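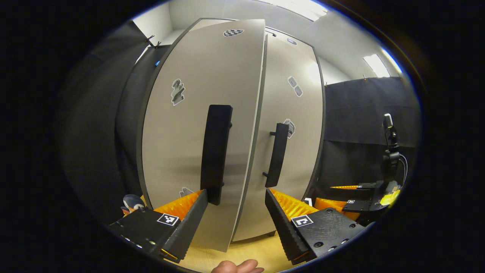

Gripper week at our place! As promised in the August issue, I finally put the two finger sets through the cabinet door routine, and I have opinions. Strong ones.

Quick recap if you're new: Drudby sells a hand-held gripper with orange ribbed pads, and Wutis makes smooth gray ones that fit the same tool. I wanted to know which set is kinder to a long bar handle when you grab it, swing the door and let go, over and over, until your wrist complains. My goal was 2,000 pulls. I got to 945 on the ribbed pads before Monday lunch and called it (my thumb called it, if we're being precise).

The ribbed ones are lovely on a thick handle. They wrap a little, and you can come in crooked and still get a decent hold. The smooth ones want you to line up dead straight, and I kept sliding down the bar whenever I rushed. On the plus side they let go much faster, and I did like that.

Anežka Vrabec wrote in to ask whether the square markers on the fingers stay readable with the door half open. Mostly, yes! I lost tracking for 2 seconds on one really wide swing, when I'd twisted the left finger too far away from the camera. Keep your elbow low and you should be fine. The fisheye view helps a lot too, even if it makes every door look like a barrel.

Next up is the Troltico controller, which has been sitting on my desk in its box making me feel guilty. If you've already got one running, hit reply and tell me which firmware you're on, please!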